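Last Thursday I went to grab a potato for soup and came up with something soft. You know the feeling. It had been at the bottom of a deep plastic tub since who knows when, under all its friends, and it had taken two of them down with it. So I did what I should have done a year ago and sorted out how I keep the roots and onions in this kitchen, and a few of you asked me to write it up after I grumbled about it.

## Get them out of the tub

My old setup was a lidded bin from the Plalen line (the tall one everybody bought for dog food). Great for dog food! Terrible for anything that needs to breathe. Potatoes give off moisture as they sit, and with solid walls and a lid it just hangs around in there until something goes fuzzy.

Wicker does the job much better. The weave lets air in from the sides, and if the bottom is woven too you get some from underneath. I went around my house collecting every basket I owned, which came to 11, and I am not proud of that number. Most were full of magazines and phone chargers. Five ended up in the kitchen and the rest went back to hoarding cables.

If you're picking one out, hold it up to a window before you pay. You want to see daylight through it. Some baskets look woven and turn out to have a fabric liner stitched in, or cardboard under the base, and then you've more or less bought a bin again.

## Shallow beats deep

I try to keep potatoes no more than two layers deep now. It means I buy less at a time, and I've stopped falling for the giant sack at Olivares just because it's on sale. We're a small household. We were never going to eat that sack.

When a basket is nearly done I use up the last one before anything new goes in. I cannot tell you how much waste this has saved. New potatoes dumped on top of old ones means the old ones never see the light of day (well, they shouldn't see light anyway, but you get me).

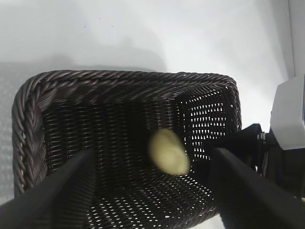 *Dark brown wicker, with gaps in the weave for air.*

Once a basket is empty, turn it upside down over the sink and give the bottom a good smack with your palm. A shocking amount of dirt falls out. For the crumbs that stay wedged in the braid, an old soft toothbrush works, or the brush end of the vacuum on low. I only use water if something has really gone off in there. In that case it's a cloth wrung out in warm water with a drop of dish soap, another pass with a clean damp cloth, and then out on the back step in the shade until it's dry all the way through. Don't put it near the radiator. I did that with a nice one and the strands went brittle and started snapping along the edge.

## Where to put it

Dark, cool, and not next to the oven. My potatoes live on the low shelf in the pantry with a folded dish towel draped over the top, loose, just to keep the light off. If yours turn green, they're getting too much light. I cut away small green patches generously and toss any potato that's green all over or tastes bitter.

Onions get their own basket on a different shelf. I used to keep them together because it looked pretty, and my potatoes sprouted like crazy. My neighbor Gisela Henríquez swears by tossing an apple in with the potatoes to slow the sprouting. I've tried it and couldn't see any difference, but she's been cooking a lot longer than I have, so do what you like with that one.

Please don't wash potatoes before storing them! Brush off the worst of the dirt and leave the rest until you're ready to cook.

## Bread dough people, a side note

Somebody asked whether an ordinary wicker basket can be used for proofing bread. A loose open weave, no, not by itself. The dough sinks into the holes and you'll be picking it out until February. Put a bowl inside, or line the basket with a tightly woven cotton towel rubbed with plenty of flour (rice flour if you have it, it sticks less). I'd still keep a separate basket for bread, one that has never met a dirty potato.

Rolls on the table are a different story. Napkin in, rolls in, corners folded over, done.

## Little things that helped

- Go through the basket once a week with your hands, all the way to the bottom. Soft ones get cooked that night or composted.
- Wobbly basket? Dampen the bottom, set it on a flat surface with something heavy inside, and leave it overnight. Mine from Puvness stopped rocking after one go.
- If a strand pokes out, snip it close with nail scissors or tuck it back under its neighbor. Pulling on it makes everything worse.
- A cheap tray underneath catches the dirt, so you're not sweeping the shelf every few days.

The soup got made in the end, by the way, with carrots. I'll put the recipe up once I've worked out how much cumin I threw in.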